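Home Talks Program Slides & Notes Archive Contact

Flestville – afternoon slot, speaker notes (Effie Kinnear)

20 min + questions. Water. Slow down!!

Start with the kitchen. Don't introduce self, Ross does that.

So – Teltholm canteen. 702 covers on a weekday. Everybody thinks cooking is the hard part. Ask room: who has worked a dish room? Wait for hands. Then say what it's like at two in the afternoon. Noise, steam, the racks coming out faster than you can clear them. And at the end of the belt, a heap of cutlery that somebody has to sort by hand. Every day. Forever.

That somebody was Olga Salinas for years. She OK'd me using her name. Mention that she read these notes and made me take out the word "unskilled". She was right.

What sorting is: pick one up, see what it is, put it in the right place, next. Sounds like nothing. Wrists. Shoulders. Standing in one spot. In April we asked staff to write down the job they would give away first. 53 cards came back. Sorting was top of the pile by a mile, mopping second. Not one card said "talking to people at the counter". Pause here.

Then the Mowat project. Two arms, one table, spoons and trays. Thats the whole thing. Keep this bit short, the engineers will want more, they can catch Omar Ghanem at the break.

SLIDES – click through, dont talk over the first one

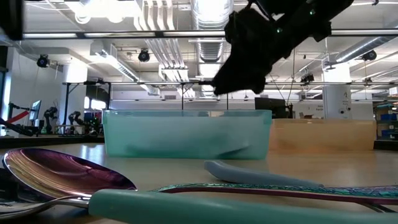
Spoons and trays, all three slides.
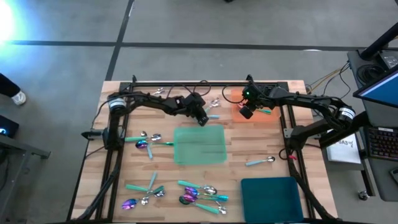
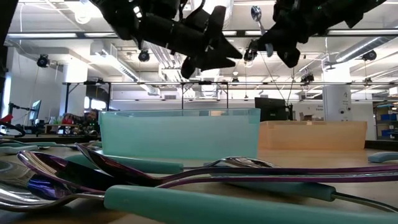
OK so what changes for people. This is the real talk. If running late skip straight to here.

1. Who does what at the end of the belt. Management's first plan was one person "watching the robot". Awful job. Worse than sorting. Olga said so in the meeting, loudly. You stand there, you're bored, and you get blamed when it stops. Plan got dropped. Now the plan is that the dish room crew rotates, and whoever is nearest deals with a jam, same as they do with the washer.

2. Training. Two hours is not training. Torquil Moncrieff ran the first session for the crew and spent most of it on software screens. People wanted to know – where is the stop button, what do I do when it drops one, can I reach in, who do I call. Second session was redone around those questions. Read out the four questions again, slowly, the ones taking notes will want them.

3. Hours. Say this plainly. People were scared. First rumor was that two jobs were going. We did not have an answer ready and that was our mistake – mine, partly. The written promise on hours came weeks after the rumor. It should of come first. If you take one thing home take that: put hours in writing before you show anyone a machine.

4. Pace. A person sorting can slow down when her hands hurt. If the arms set the pace then everybody upstream gets pushed. Ask for who controls the speed. Ask early. At Drokport they never asked (told to me by a shift lead there, don't name her).

5. The knowledge. Olga knows that soup days mean double the spoons and that the long ones stack up and slide. None of it was written anywhere. The project team sat with her for a morning and came away with pages. She was paid for it as consulting hours, 310 dollars on top of the shift. Not a fortune. But it was on paper as expertise and she kept the slip.

Don't oversell. Spoons only so far. No forks, no knives, no stuck-on oatmeal. When people ask when it goes live in Teltholm – no date, dont invent one.

Likely questions
– Is it faster than a person? Hand to Omar.
– What did it cost? Not my budget, say so.
– Union? Yes, in the room from second meeting. Should have been the first.
– Would Olga want it? She says yes if she gets to turn it off.

If time left: the story about the tray cart and the elevator. If no time, thank Ross, thank the Flestville people, sign-up sheet for the site visit is by the door, pens are in my bag.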